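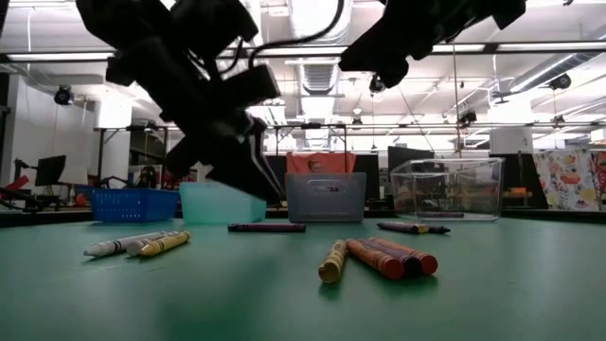

No. 4 · Wednesday

**1/** Crayon storage, continued from last issue. The subject this time is the container, since most of the replies to No. 3 were about containers and very few were about crayons.

**2/** Four bins in a row at the back of a green tabletop: a blue basket with small perforations, a translucent teal bin, a translucent gray bin with a handle outline near the top of the front wall, and a clear one with a wide angular rim. The clear one is the largest. One dark crayon is in it, flat on the bottom.

**3/** Start with that dark crayon. It reads straight through the front wall. Put the same crayon behind an opaque wall and you have to tip the bin or lean over it. For a shared table, sight line from a seated position is the first thing I check. Volume comes second.

**4/** Clear walls have a cost. Wax marks show on them, scratches show on them, and a bin that gets wiped with a dry paper towel goes cloudy at the height people wipe. Use a damp cloth and a drop of dish soap. Let it air dry upside down.

**5/** Perforated baskets. Crumbs and paper bits fall through to the table, so the basket stays cleaner and the table doesn't. Check hole size against your smallest broken piece. A stub that wedges halfway through a hole will snap when someone pulls it.

**6/** Tinted translucent bins sit between the two. You can tell whether there is something inside. You can't always tell dark purple from black. If you sort by color, keep the dark half of the range out of tinted plastic.

**7/** Which brings up the usual sorting failure. Yellow, orange and red-orange are easy to pull from a pile. Dark purple between two bright neighbors is easy too, as in the group at the front of the table. Dark purple next to navy, brown and black is where the errors are. Read the wrapper or make a test mark on scrap.

**8/** Don't sort by wrapper color alone. On older stock the paper fades faster than the wax. Go by the exposed end.

**9/** On flat ends: if you line crayons up flat end forward, you get the true color facing you and the tips are protected behind. Tips forward looks nicer in a box and chips sooner in a bin. Divska trays are cut for tips up. I use them flat and ignore the slots.

**10/** Bin depth. A crayon should be able to lie flat on the bottom in at least one direction. If it can only lean, the pile locks into a lattice and you end up digging. Digging is how wrappers tear.

**11/** Fill level. I stop at half. Above that the lower layers carry enough weight to flatten wrappers and the bin gets hard to lift by the rim with one hand. A bin of 200 standard crayons is already heavier than it looks. Split it.

**12/** For bulk lots (Hegazy sells them in boxes of 1000 and 2000), don't decant the lot. Fill the table bins from the box and put the box back on the shelf. Low shelf, away from the radiator. Wax softens well before it melts, and a softened crayon takes the shape of whatever it is leaning on.

**13/** Rims. A flared rim gives you something to grip and lets bins nest when they are empty. It also means they won't sit flush side by side, so measure shelf width at the rim. I have measured at the base twice now and bought the wrong number of bins both times.

**14/** Surface. A plain, single-color tabletop makes loose crayons easy to spot at cleanup, provided you watch for the ones that match it. On green, that's the greens. Do a pass with your hand flat before you stack the bins.

**15/** Labels: front wall, low, below the handle if there is one. Labels on lids end up on the wrong bin by the end of the week. Flumeson film labels peel off cleanly from smooth plastic. On textured plastic they leave glue at the corners.

**16/** Correction to No. 3: I listed the Sison divided caddy as dishwasher safe. The caddy is. The dividers are not, and they warp. Hand wash those.

**17/** Next issue is broken crayons: minimum useful length, whether to strip the paper, and what to keep the stubs in. Send measurements if you have them, in inches or millimeters, but say which.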